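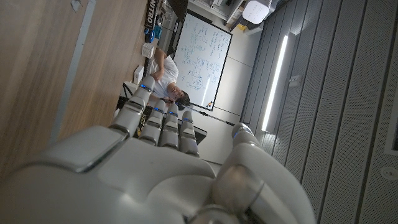

My turn to do the walk-through before the teleop demos, so this is the list with my scribbles typed up (you're welcome, Teguh, I know you can't read my handwriting). The station is the right-hand rig, the one we call Celton, and we're recording the cloth task until December. I started with the hand by itself, fingers up, and went joint by joint. The blue lights at the joints are an easy first look, and I could see them glowing near the tips of the index and middle fingers.

**Before power**

- [x] E-stop within reach of the operator's chair. *Yes! Finally. Huguette moved it.*
- [x] Glove cable strain relief. *Fine, but the tape is getting gummy.*
- [x] Finger covers, all segments. *No cracks I could feel.*
- [ ] Wrist bolts marked with paint pen. *Two marks have rubbed off. Torque is OK, I just need to redo the paint.*

**Powered, nobody in reach**

- [x] Homing, both directions
- [x] Thumb follows glove thumb. *A little lazy on the way back. I recalibrated and it got better, though I'd still like Azlan to try it with his bigger hands.*
- [x] Grip limit set to 25 on the slider. *It was at 71 when I sat down!! Please put it back when you're done, whoever you are.*
- [x] Disk space. *Room for up to 400 more takes.*

**With the cloth**

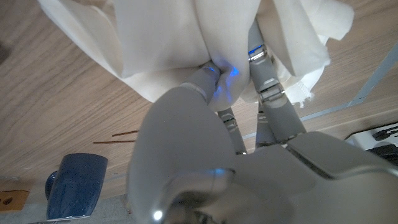
*Aisyah Manurung*

- [x] Pinch and lift, slow. *I like this one. Fingertip into the fold, then the rest of the fingers come up under the cloth. Keep your own wrist loose in the glove or the robot learns your nerves along with the task.*
- [x] Fabric condition. *The edge on one side is fraying and there are little threads sticking out. OK for recording, but check the finger joints for lint after each batch. I'd swap it soon.*
- [ ] Table clear of things that don't belong to the task. *Nope. Blue mug still on the wood. Ceramic and a moving hand, come on, people. The two brown sticks can go in the drawer too, unless they're for Nadhirah's sorting task (are they?).*
- [x] Release on open glove. *Tried it over the table, low down. Let go every time I asked.*
- [ ] Operator swap procedure. *We still don't pause the recording when we trade gloves. Take 676 is mostly me pulling my sleeve up. Marked it bad.*

**To do:** paint marks (me), mug (you know who you are), new cloth (Huguette has the order form). Rig is OK to use for slow lifts once the table's cleared.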